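By Thomas Caputo, August

This site uses cookies. Accept | Settings

4.2 Heat loss in secondhand table lamps

Buyers at the Farina market were asked which lamps they would take home without a shade. Of 655 replies, 181 named a metal base.
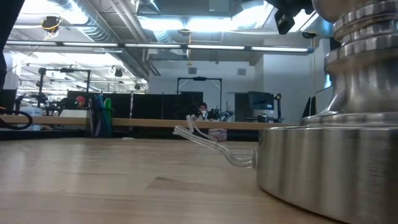

Price mattered less than weight. Heavy bases sold first, even when the cord was old.

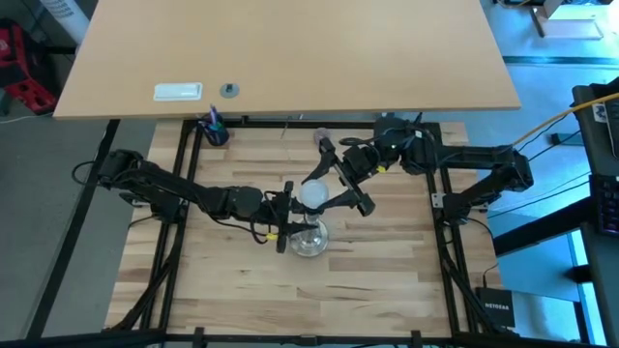 Sellers at Omerow gave the same answer — weight reads as quality.

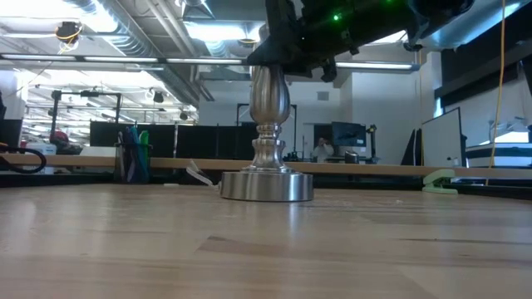

Figure 6. Metal base of the kind discussed in this section.

We left painted bases out of the totals, as their age was hard to judge.

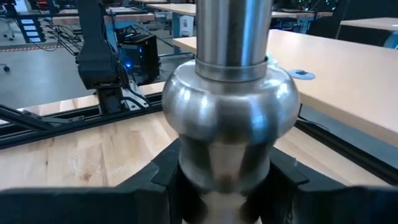 The Multitz price list has 1,499 entries, and few of them give a weight. Heat loss was measured only for lamps with a working socket.

12 shares | 3 comments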